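An afternoon at the Jerton app open day

I've been selling bits and bobs online for years (mostly old radios, plus whatever my sister clears out of her loft), and nearly all of it goes through the Jerton app on my phone. So when they sent round an email in March inviting sellers to come and see where the app gets made, I said yes before I'd even looked up where Donden was. Two trains and a bus, if you're wondering.

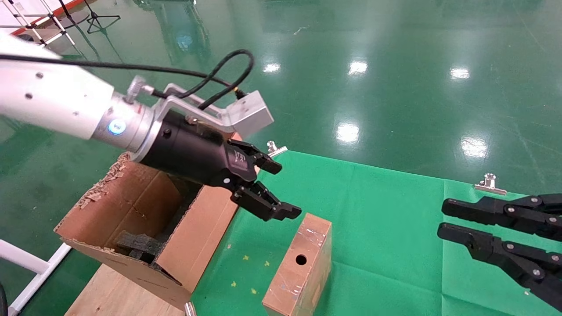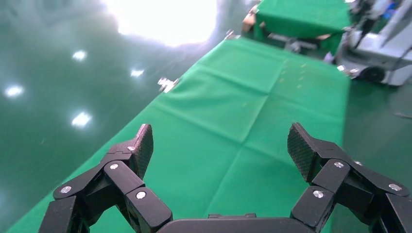

Doors opened at 11 and I was there at twenty to, which meant a long stand in a car park with a lot of other people comparing their seller ratings. Once we were in we got a lanyard, a cup of tea and a sticker with our username on it. I spent the whole day being called by mine, and I picked it when I was 17, so you can imagine how that went.

The first stop was the listings team. They're the ones who decide what you see when you tap the big plus button, and they had the next version running on a row of phones for us to poke at. The main change is that you can save a half-finished listing and come back to it on another device. I could have hugged someone! I've lost so many descriptions by answering the phone halfway through. You can also copy postage settings from one item to the next, and there's a proper undo when you delete a photo by mistake. I asked whether the old price suggestion box was staying and was told yes, but smaller. Fine by me.

Then search. A very patient woman showed us what happens when somebody types in a brand name wrong, and she had a printed list of misspellings stuck up on the wall — 2457 of them, according to the heading, and I found three of my own without trying. Saved searches are getting folders. Alerts can be set to arrive once a day instead of every time a new item pops up, so that's my evenings back.

Lunch was sandwiches and a decent lentil soup. I sat with some people who sell car parts, and they had a lot to say about the fitment checker, where the buyer puts in their car and the app tells them if the part matches. One of them has had the same wing mirror sent back four times. Their view was that it's good on the big makes and hopeless on anything older, and the team member who'd sat down with us wrote that in a notebook and didn't argue.

The afternoon was split in two and you had to choose. I went for the talk on the Savchuk messaging add-on, the thing that puts buyer questions into one inbox. It was drier than I'd hoped. Lots of slides! The useful bit came at the end, when they said you'll be able to turn off the automatic replies item by item. The other half of the group went to see the Android testing room and came back very pleased with themselves, so I think I chose badly. If you're going, pick that one.

I also had a go at the help desk they'd set up by the stairs. My app has been crashing whenever I open the sold items page, and I've got 3531 of those, going back to the beginning. The chap there had me update, sign out, sign in again and clear the stored data, and it opened first time. It has crashed once since I got home, on the train wifi, so the jury's out. He did say phones on very old software won't get the new version at all, which is worth checking before you get excited.

A few practical notes. There's no parking for visitors after the first few spaces, and the bus from the station stops on Laltska Road, a bit further down than the map says. Bring a charger. The tour involves more stairs than I'd expected, but there's a lift if you ask at the front desk. You get a voucher for free listings on your way out, and it has to be used by the end of April, so don't leave it in your coat like I nearly did.

The new version is meant to be out in May, on iPhone first and Android a couple of weeks later. I've got a box of valve radios waiting for it.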